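From my reading chair, 26/02/2022

I finished Wemside at one in the morning and then lay there annoyed that there wasn't any more of it. If you missed my last letter, it's Prasanna Pramanik's second novel, and it follows two sisters, Woo and Tamo, who run a ferry office in a town that no longer has a ferry. They haven't spoken since October. They share a desk!

I wasn't sure at first. The opening 12 pages are all tide tables and old receipts, and I nearly put it down to go and do the dishes. Then Tamo finds a letter addressed to the wrong sister, and after that I couldn't stop reading – I missed a phone call from my own mother. 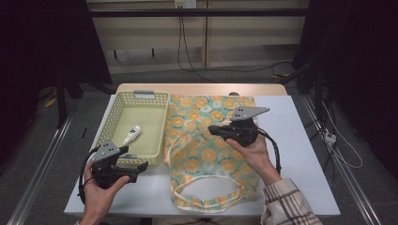

Do you need to read Clinungate first?

Each book stands on its own, so start with whichever one your library has on the shelf. Clinungate came out earlier and is set in the same county, and the ferry captain turns up in both, but you won't be lost without it. I read them in the wrong order and liked meeting him as an old man before I met him as a young one.

What I loved most is how Pramanik writes arguments. Woo never raises her voice. She just moves the stapler to her side of the desk and leaves it there for a whole chapter (I gasped, over a stapler). The ending is quieter than I wanted, and I'm still not sold on the business with the lighthouse keeper – tell me if you are.

We'll be talking about it in next month's letter, so send me your thoughts before then. Spoilers are fine if you put the word SPOILER in the subject line. After that I'm picking up something short, with fewer boats.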